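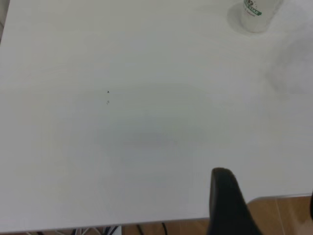
Ticket 1193, Teltside temporary hall, delay speakers. Opened Friday by Loan Đàm, front of house. Rows 20 and up hear every line twice, once from the stage and once from the Sterus rig over their heads. The hall seats 695, so that is a lot of people getting a free encore. On the seating plan the back block is one large pale area with a single thing near the top, much like the tabletop with the white cup and its green logo, except that our single thing is a pillar and three rows sit behind it. Those rows hear the line up to three times.

First reply from support: please restart the processor. Restarted. The echo came back refreshed.

Second reply: check the preset. The processor was still loaded with the one from the old house, where the back wall is a good deal closer and has carpet on it. Loaded the blank preset and started over.
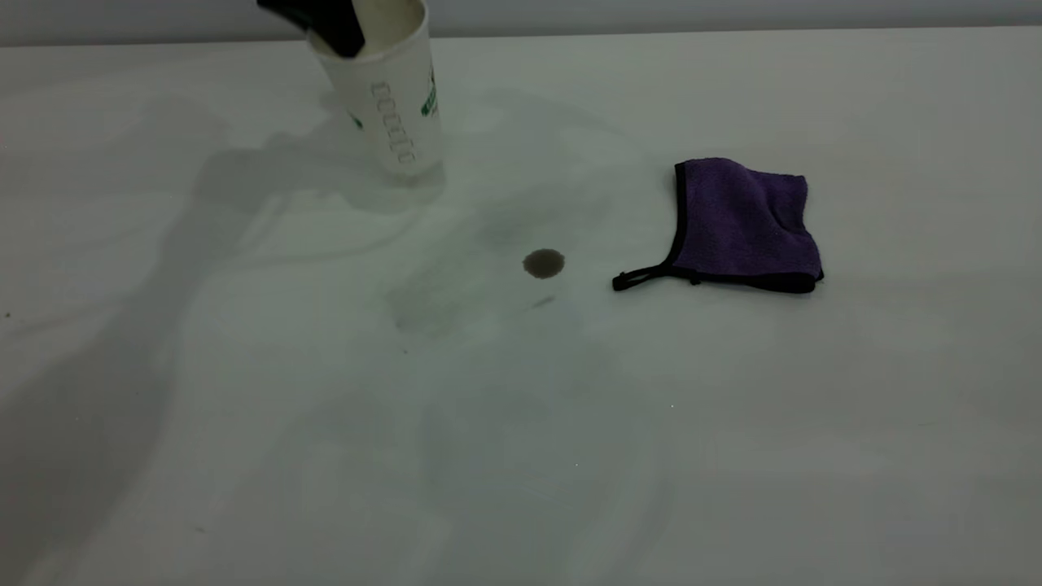 Can the delay times be changed while the audience is in?
Only if you enjoy letters. Change them before the doors open, or in the interval with the channel muted.

Walked the room with the Ovik meter and set 80 ms on the rear pair. Dialogue is now one voice per actor as far as the pillar. Behind it there is still a faint smear around 2000 Hz, mostly on the letter S, and the play has a lot of sisters in it.

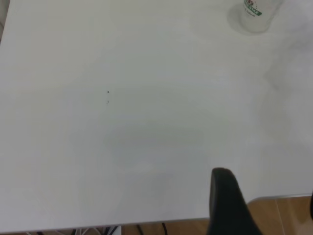 Remaining fault is the left rear speaker, which buzzes when the bass cue runs. Swapped the cable, same buzz. Swapped the amp channel, same buzz. Loan's test is to stand a clear glass on a white table, like the one in the upper right corner there, and listen for it to ring during the cue. It rang – so did the lighting desk. Bracket on order from Russo. Ticket stays open until it is fitted.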